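Home | Kitchen | Workshop | Paper & Money | Ask Me

Keeping your small-stock paperwork straight at the kitchen table

I own shares in a handful of tiny companies, the kind that trade for pennies and put out a press release every time somebody changes a light bulb. I've never made much on them (my best one, Lomov, bought me a decent set of pans) but I have gotten pretty good at the household side of it, meaning the paper, the passwords and the April panic. A few of you asked after my last column, so here's how I do it at my house.

First, one folder per company. I used to sort by year and it drove me nuts! When Bidby did a reverse split I had to dig through four envelopes to work out what I'd paid per share. Now everything for Bidby sits in the Bidby folder, oldest at the back, and I write the purchase date and total cost on the front in pencil. Pencil, please, so you can fix it after a split.

Print your trade confirmations the same day. Yes, the broker keeps them online, but I switched brokers once and spent a whole Wednesday on hold trying to get the old ones back. If you hate paper, save a PDF and put the ticker first in the file name, then the year. They'll line up all by themselves.

My friend Shiuli Gunawardena gave me the best tip of the lot, and I use it every single time. Before you buy, write two sentences on an index card saying why you want it, and clip the card inside the folder. When the price drops you read the card. Mine for Jollska said "everybody on the message board is excited," and I'll let you guess how that went — I put in $300 and got out with enough for lunch. 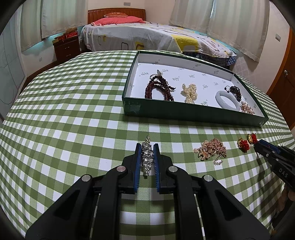 Sparkly brooch with clear crystals, held upright.

Keep your valuables list in the same drawer as the stock folders, while you're at it. Jewelry, coins, the good camera, whatever you have. One line each, with what you paid if you know it, and the receipt stapled behind. I redo mine when I do the taxes and it takes me one pot of coffee.

Now, the mail. Little companies love to send glossy flyers, and so do people who've been paid to talk them up. I read the small print at the bottom first, where it says who paid for the thing, and most of them go right in the recycling after that. Proxy forms and anything about a name change go in the folder. Old Maillard papers of mine were under a different company name entirely, and I nearly shredded them!

Last one: set a limit and tape it inside the cupboard door. Mine says no more than 8 folders. If I want a new one, an old one has to go — it's the same rule I have for coffee mugs, and I break that one constantly.

More in Paper & Money
Which receipts to keep and which to toss
A coupon drawer that closes
Getting candle wax off a filing cabinet
Reader mail: Dorian Sabatier on shoeboxes

Questions? Use the Ask Me page | Copyright Maëlys Leblanc | Back to top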